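The Long Way to a Clean Table

Ask people what they want a robot to do at home and few of them say backflips. They say dishes, laundry and the mess on the table. The last one sounds like the easiest of the three. It is mostly picking things up and putting them somewhere else, and machines have been doing that in factories for decades.

The trouble is that a factory part arrives in the same place and facing the same way each time. A table at the end of a working day has whatever people left on it. Books end up in piles, a power strip sits where the outlets were needed, and the cord goes wherever it likes. 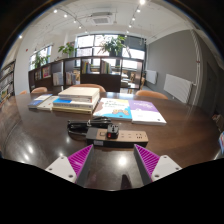 A cord is a good test of where the field is right now. A book keeps its shape when you lift it. A cord changes shape as soon as you touch it, and one end may be under something heavy. A person coiling one feels the snag before seeing it and stops pulling. Most robot hands in this price range feel very little. They know how far they have closed, and on better models how hard, and the rest has to come from the camera.

Fenero, a small company that builds arms for light cleanup work, spent the winter on nothing but tables. Its team ran 961 tidying attempts with one arm and a fixed set of everyday objects. Single books went well from early on. Stacks did not. The arm would take the top book and drag the next one along with it, or it would close on two covers at once and lose both halfway to the shelf. Thin booklets were worse, as there is almost nothing to grab until the edge has been pushed over the side of the table.

Speed is the other problem. A table that takes a person 2 minutes took the Fenero arm 14. The company says that matters less than it sounds, as the work can be done at night with no one waiting. That may be true of an office or a reading room. It is harder to sell to someone who wants to eat dinner at that table. 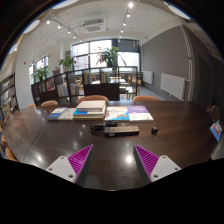
Shine is a problem too. Polished wood throws back ceiling lights, and to a camera a bright patch can look like an object or hide the edge of one. Black plastic on dark wood is hard for the opposite reason. Billberg, which sells software for warehouse picking and has lately moved into smaller jobs, handles this by taking several looks from different heights before the arm moves at all. It helps, and it also adds to the clock.

Then there is the question of where things go. Popescu, a maker of shop-floor carts, tried a shelving robot in its own parts library in Tesville last November. The grasping was fine. What stopped the trial was that the staff could not agree on which manuals belonged out and which belonged away, and the machine had no way to settle it. They now use it for one shift on Saturday, with a fixed list of 12 items.

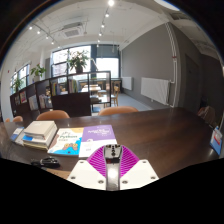
That kind of narrow job is where the machines earn their keep today. Give one a short list, a known shelf and plenty of time, and it will mostly get through the work. Add a borrowed book or a phone charger and somebody has to step in.

Buyers should ask a few dull questions before signing anything. How many of the objects in the demo had the machine handled before? Who reset the table between runs? What does it do when it drops something? A good supplier will answer all three and offer a trial in your own room, under your own lights.

Fenero plans to start home trials next, beginning with kitchens that have a plain matte counter. Power cords are not on the list yet.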